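Cómo preparar una tarea de ordenar objetos con el kit de dos brazos de Aturico

Llevo ya unas semanas trasteando con el kit bimanual de Aturico y me habéis pedido por correo que cuente cómo monto los ejercicios de colocar cosas en una estantería. Pues vamos a ello, que tiene menos misterio de lo que parece (aunque el primer día yo sudé lo mío). El kit trae los dos brazos, el raíl y el programa de control, que se llama Flirkex.

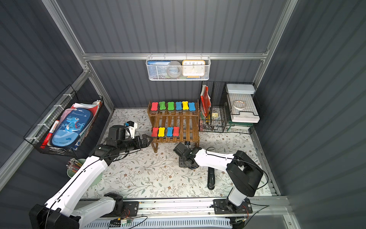 Los borradores y la estantería de dos niveles, con los dos brazos en faena.

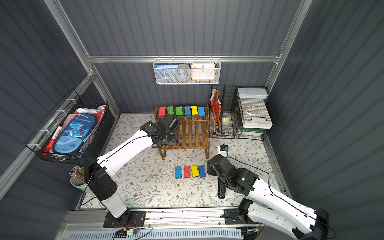 1. Fija el raíl antes que nada. Aprieta los tornillos en cruz y repasa el par a las 2 horas de uso, porque el mío se aflojó.

2. Pasa los cables por las guías de cada brazo y mueve las articulaciones a mano, con todo apagado. Si algún cable tira, dale más holgura en el codo.

3. Abre Flirkex y calibra primero el izquierdo y luego el derecho. ¡No los calibres a la vez! Yo lo hice y tuve que empezar de cero.

4. Baja la velocidad al 80 % y la fuerza de cierre al nivel cinco. Con piezas de espuma va de maravilla – con más fuerza las deja marcadas.

5. Graba las pasadas de prueba y guarda cada una con su nombre. El perfil Pryor, que viene de serie, es el más suave para empezar.

¿Y merece la pena? A mí me costó 800 euros en la tienda Ciditz y estoy encantada, aunque el manual es flojísimo y la página de ayuda se queda corta con los errores de calibración. En septiembre quiero probar las pinzas largas – si alguien las tiene ya, que me escriba y me cuente qué tal agarran las piezas pequeñas.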